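# Stalldale Bedroom Storage: Frequently Asked Questions

Applies to all Stalldale dressers and bed bases sold by Bovham. Parts for discontinued sizes are listed separately under Scanlon.

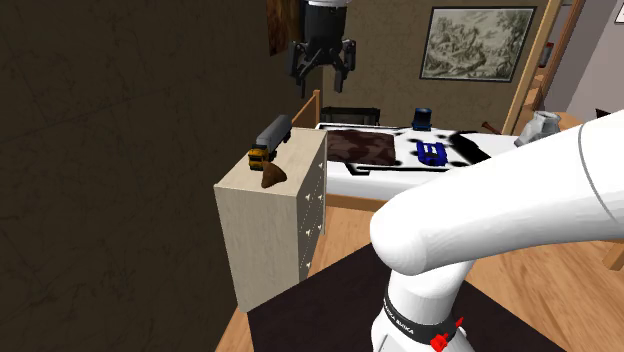
**Does a Stalldale dresser have to be fixed to the wall?**

Yes. Every tall unit ships with two anchor brackets and both must be used. Screw them into studs. On masonry, use plugs rated for the load; these are not supplied.

**What is the maximum load per drawer?**

30 pounds, spread evenly. The figure assumes the runners are level. A drawer that drifts open by itself usually means the base is out of level, so adjust the feet before touching the runners.

**How long does assembly take?**

Allow 45 minutes for a bed base with one person. Tall dressers need two people for the final lift. Do not stand a unit upright until the back panel is fully fastened.

**Can I replace the knobs?**

Yes, with any knob that takes a standard machine screw. Check the screw length against the drawer front first. A screw that is too long will stop the knob from seating and may split the front if forced.

**What can I clean the finish with?**

A damp cloth and mild dish soap. Dry right away. Ammonia and abrasive pads will dull the topcoat, and this is not covered by the warranty.

**My runner is missing a stop clip. Do I need a whole new runner?**

No. Stop clips are sold in pairs under Stotano hardware. Quote the number stamped on the inside of the runner, not the one on the carton.

**What does delivery cost?**

Flat rate to the first dry area at ground level. Orders over $149 ship free, except to addresses that need a ferry. Stairs are quoted separately.

**Can I return an assembled unit?**

Only if it is faulty. Unassembled units can be returned within 30 days in the original carton with all hardware bags sealed.

**When is the price list updated?**

Each January. Open quotes are honored until their printed expiration.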